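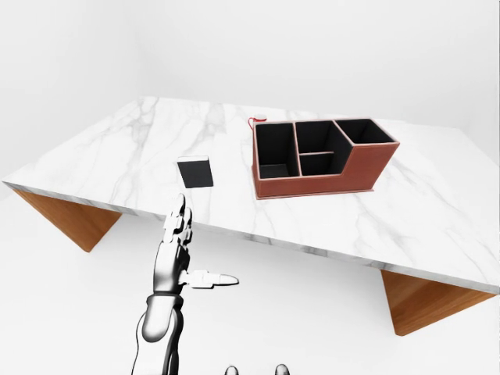
3.2 Screens and desk space

I'll admit I came to this study as a fan of big gaming setups, so I was curious what our 50 players would do once we handed them a second and then a third monitor. The Gadville group got the Melnyk racing game, the rest got Wendumeo, and everyone played at home for 7 weeks. Desks mattered more than I'd guessed! A marble top with a brown organizer sitting on it, as in Figure 2, leaves you choosing between the organizer and a side screen, and most players chose the screen. We logged 306 sessions, nearly all of them in the evening, and in the three-screen ones people leaned back farther and turned their heads more – something the Kurkgate headset tracker picked up easily.

Figure 2. Marble tabletop with desk organizer (rendered).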